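Can a robot do my chores yet? Questions we receive most often

Cuvel is a small group that follows household and shop-floor automation and tries to explain it to people who may have to pay for it. The answers on this page were written by Thirumalai Nair and checked by Jocelyn Sebastian. English is not the first language for either of us, so if a sentence is not clear, please write and we will repair it.

So, can I buy a robot that does housework?

You can buy a machine that vacuums, a machine that mops and a machine that cuts grass. These are real products and many families are satisfied with them. A machine that does the rest of the housework, going from one room to another and deciding what must be done, is a different matter. Some companies take orders for such a thing. Our advice for the moment is to wait, unless you enjoy testing and can afford to lose the money.

Is my dishwasher a robot?

By most definitions, no. But it is a good lesson. It washes dishes very well and does not look at even one of them. A person must scrape the plates, put them in the correct places and take them out again. Most of the automation in our homes has this form: the machine does the middle of the job, and we do the beginning and the end. The research that interests our readers is nearly all in the beginning and the end.

Why is setting a table considered difficult? My daughter did it at the age of six.

Your daughter had already six years of practice with her hands. Consider only the cutlery. A fork is thin and lies flat, so there is almost no space to put a finger under it. It is also shiny, and shiny metal confuses many cameras, because the highlights move when the camera moves. A plate can cover part of the fork. Then there is the question of how softly to put things down, which we do by feeling and most machines still do by guessing.

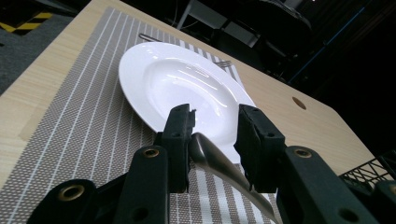 Last changed: May 23, 2026

With the gripper close to the plate like this, you can understand the problem with the view. The two fingers hold a curved metal handle, likely of a spoon, and the fork behind the plate shows only its handle and the tips of its tines. A person would know at once that the middle of the fork is there. A machine has to learn it. The holding is the easier half of the work. The spoon must still arrive on the correct side, straight, without hitting the rim.

How does a machine learn such a task?

One common way is that a person does the task many times with a hand-held gripper that carries a camera. The recordings are then used to train a program, which later moves a robot arm with similar fingers. It is cheaper than having a full robot in every kitchen. The weak point is variety. If all the recordings were made on one placemat with one plate, the program may become lost when you change the placemat.

How many recordings are necessary?

It depends on the task and on how much the conditions change. In our own table-setting project, named Lirau, we have used 2,979 recordings so far. Of these, 618 had to be put away, mostly because the person was too fast or the hand went out of view. We tell this number to visitors who expect that a machine learns from watching two or three times.

Which chores are nearest to being ready?

In our opinion, the ones where objects are hard, dry and always of similar size. Moving cups from a rack to a shelf is a good candidate. Wiping a flat table is also close. Laundry is improving, but towels are much easier than shirts, and a fitted sheet is difficult also for most people. Cooking from fresh ingredients is far away. Cleaning a bathroom we would put at the very end, as there are wet surfaces, narrow corners and chemicals, all together.

And on the shop floor?

There the situation is better, and has been for many years. The reason is that the shop can be arranged for the machine. Parts come in the same position, the light does not change, and people stay behind a line. Akix, a workshop that packs spare parts for kitchen equipment, let us watch their packing cell in March. The arm did the same box the whole morning without complaint. When a new size of box came, a worker needed around 2 hours to set it up again. For a home this would not be acceptable, because in a home there is always a new box.

Macaraeg, who make small fittings, tried a machine for sorting mixed parts from a bin and went back to sorting by hand. They do not consider it a failure. They told us that they will try again when the fingers are better at taking one piece and leaving its neighbor.

Will a robot break my plates?

It is possible. Modern grippers can be set to press lightly, but too light means that the plate slips. For thin glass we would not yet trust any machine which we have tried. If you take part in a home trial, ask before it starts who pays for broken things, and get the answer in writing.

Is it safe with small children and animals?

A floor cleaner is generally safe if you follow the manual. An arm which is strong enough to lift a full pot is another thing. Please do not let children play near it, also when it is standing still, and learn first where the stop button is.

Can I visit or try the Lirau setup?

Yes, by appointment. Write to Jocelyn Sebastian through the contact form and say how many persons will come. You can try the gripper yourself. Most visitors drop the spoon the first time.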